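Réserver un brunch de fête à l'hôtel sans se ruiner : ma méthode

Chaque hiver, je me charge de la table pour toute la bande, et à force j'ai mes petites habitudes ! Je vous les donne avec l'exemple du Heltach, l'hôtel où l'on va en famille à Wavstead.

1. Appelez dès octobre
Le site affiche souvent complet alors qu'il reste des places par téléphone. Demandez directement le restaurant (chez eux, c'est Nest Bevan qui prend les réservations, un amour).

2. Faites-vous envoyer le menu complet
Boissons comprises ou pas, supplément huîtres, café... L'an dernier on était 6, on a payé 444 euros tout rond, et j'avais oublié les jus de fruits dans mon calcul, grrr.

3. Négociez le tarif enfant
Chez nous c'était 22 euros jusqu'à 12 ans, contre 80 pour un adulte. Si on vous annonce plus, demandez une assiette simple à la place du buffet.

4. Prévoyez de quoi jouer
Le service est long et les petits décrochent avant le dessert. Des cubes en mousse bien colorés, ça ne fait aucun bruit sur une table ! 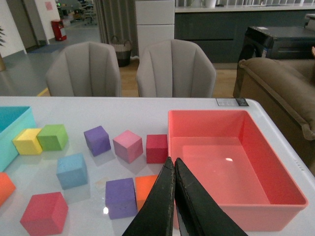

5. Confirmez la veille
Un coup de fil avant 20 h, avec le nombre exact de couverts et les allergies. Et redemandez où se garer, le parking de la rue Kosden se remplit très vite.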